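Flidby > Meetings > Minutes

2 min read

The chairs took up most of the evening, and very pleasantly too. Gisela still likes the pale grey upholstered one with the dark metal legs, and we agreed to order some 20 like it in July.

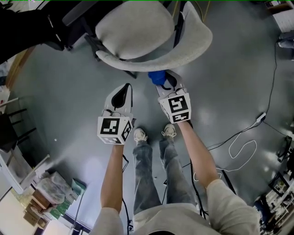 Minutes taken by Marlene Meinecke

Hauke asked that the cardboard boxes on the floor be flattened and the long black cable run along the wall. Agreed, Lajos to do both.

Next meeting: Tuesday, June 23, 2020.

Comments (2)

Janelle Castillo: Lovely, thank you Marlene! Can the power strip go up off the floor too?

Lajos Szabó: Will do.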